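Basket Sorting and Table Layout - Project Report
Dace Raudsepp, Trevville, January

What we wanted to find out
If a marked table makes it quicker to sort small household stuff into one basket. Our group (me, Kiều, Avo) kept losing time at home just deciding where to put things down. So - a grid.

Materials
Brown kraft paper, blue tape, wicker basket, a bin of odds and ends. Budget was small, most of it went on tape.

What we did
Covered the table first, then taped the lines. Kiều measured, Avo taped, I wrote everthing down. First try the paper buckled, had to lift 2 lines and redo them. Each run = take one thing from the bin, put it in a cell, move on. After that everything goes in the basket. 14 runs total, 172 items logged.

Results
Faster with the grid, mostly in the later runs. Soft things were slow either way. Basket worked best left of the middle - when it was further right people reached across it and knocked stuff.
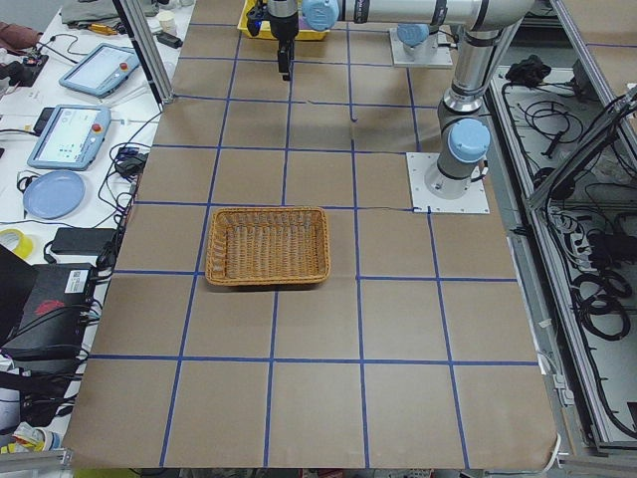 Fig. 1. Wicker basket on the taped grid, yellow bin at the back.

Problems
Cells are not all the same size, our tape lines drift a bit. The basket is wider than one cell so it sits over the lines, should of planned for that. Next time bigger cells, and a second basket from Werklow if they still have the same kind.

Log sheets are in the blue folder, Avo has it.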